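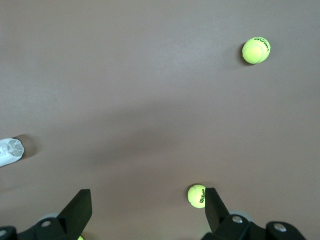 Tennis balls on a smooth mauve-grey surface, one marked Wilson.

Used Tennis Balls, Mixed Lot
Item 13, Kistasau Sports Resale, Jimuvdale

They are yellow, they are round, and they have already lost to better players than you. We buy retired balls from the clubs in Jimuvdale and Piltolia and sell them on to people with lower standards and happier dogs.

Brands are mixed. You may not choose. Garba Olatunji squeezes every ball by hand, and any that sigh go in the chair-leg bin (sold separately, pre-cut).

Good for: ball machines, beginners, dryer loads, dogs up to a point.
Not good for: league matches. Malathi Amin tried it in July and would like us to stop bringing it up.

Sold in mesh sacks of 13, or the club crate of 400. Crates need 2 people to lift and a garage you don't care about.

Pickup at the side door until 6 p.m. Returns accepted if unchewed.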